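# Papel pardo, fita azul e três cubos: a mesa de que se fala em Clandcombe

Uma mesa coberta de papel kraft e riscada a fita de pintor não costuma dar notícia. Em Clandcombe, onde a última controvérsia pública foi a cor dos bancos do jardim, dá.

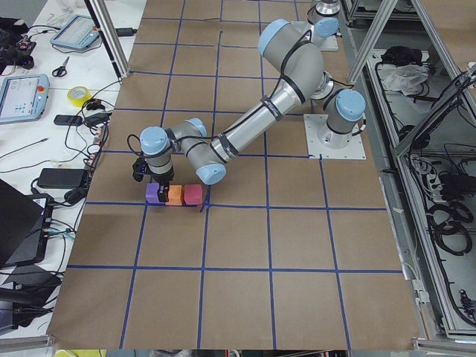

Para Josefien Baert, o papel devia ter sido posto há anos, e quem tiver dúvidas que vá ver o tampo antigo da oficina, com as suas camadas de cola, tinta e decisões precipitadas. Disse-o na sessão aberta de segunda-feira, em voz suficientemente alta para interromper a leitura da ata, que de resto ninguém contestou.

A discussão tinha começado por causa da fita. A oficina partilhada de Halvorsen, instalada no rés do chão do antigo armazém de cereais, decidiu em maio forrar a sua maior superfície de trabalho com papel kraft castanho e dividi-la em quadrados com fita azul de pintor, nos dois sentidos. Os quadrados são mais ou menos quadrados. Esta expressão consta da proposta original e sobreviveu a duas revisões do texto.

O material gastou 38 euros da verba corrente, valor que foi lido em público e recebido com um silêncio respeitoso. O orçamento alternativo, um tampo novo com quadrícula gravada, ficava em 170 euros sem transporte. Toon Visser, que assinou a proposta do papel, lembrou que um tampo gravado não se arranca quando alguém entorna verniz em cima dele. O papel arranca-se, dobra-se e vai para o ecoponto, desde que o verniz colabore.

Os cubos são outra história. São de espuma e, na mesa, estavam três alinhados lado a lado, logo acima de uma tira de fita: um roxo, um laranja e um de um vermelho a puxar para o rosa. Sobre este último a assembleia dividiu-se. Ebere Ekpo chamou-lhe vermelho. Karlijn Aerts chamou-lhe rosa e pediu que ficasse registado. Ficou registado como «o terceiro».

A ideia da quadrícula é modesta. Cada coisa pousada na mesa pode ser referida pelo quadrado onde está, o que em teoria poupa à oficina frases como «ali ao pé do outro» ou «mais para lá, não, para lá». Na prática, os quadrados ainda não têm letras nem números, por falta de acordo sobre o canto por onde se começa. Visser defende o canto de cima, à esquerda, como nos livros. Aerts prefere o canto mais próximo da porta, como nos cinemas. A questão passou para a próxima sessão, onde terá a companhia do aquecimento, das chaves suplentes e do cheiro do corredor.

Entretanto, a fita vai fazendo escola. Na sala de Clallton, do outro lado do rio, já houve quem medisse a mesa de reuniões com intenções evidentes. Os responsáveis pela sala comunicaram que não têm planos de quadricular coisa nenhuma, mas pediram a referência da fita.

Há também a oposição. Gunārs Butkienė considera que o kraft escurece a sala, que a fita larga pontas e que, em 2 semanas, o conjunto terá o aspeto de uma encomenda mal fechada. Propôs em troca uma toalha encerada, de preferência lisa, e ofereceu a sua. A oferta foi agradecida. A toalha, ao que se soube depois, tem limões.

Quem concordou com todos foi Baert, que apoia o papel, compreende a objeção às pontas e não tem nada contra limões. O que a preocupa é a arrumação da estante ao lado, assunto para o qual tentou, por 3 vezes, chamar a atenção dos presentes. Os níveis de baixo estão cheios de equipamento e há cabos pretos enrolados e pendurados na parte inferior. Numa prateleira mais acima, um saco preto faz companhia a um plástico branco amarrotado, que, no entender de Baert, podia pelo menos ser dobrado. Ninguém se declarou contra, nem se ofereceu para o dobrar.

A votação foi curta. O papel fica até ao fim do verão, com substituição sempre que deixe de ser papel, e a fita continua azul. Uma emenda a favor do verde, por combinar com as portas, foi retirada pelo próprio autor depois de alguém lhe lembrar que as portas vão ser pintadas.

Fica igualmente em vigor a regra antiga sobre canecas, que não podem ser pousadas na superfície de trabalho em nenhum quadrado, com ou sem designação. A regra é da época do tampo nu e nunca foi cumprida. Espera-se agora uma aplicação mais rigorosa, por o papel guardar as provas.

A oficina abre ao público à segunda-feira, ao fim da tarde. Os rolos de kraft foram encomendados à Onis, que prometeu entregar o resto na semana que vem, e as sugestões sobre a numeração dos quadrados podem ser deixadas por escrito na caixa da entrada, onde já se encontram duas, ambas a pedir que se fale finalmente do cheiro do corredor.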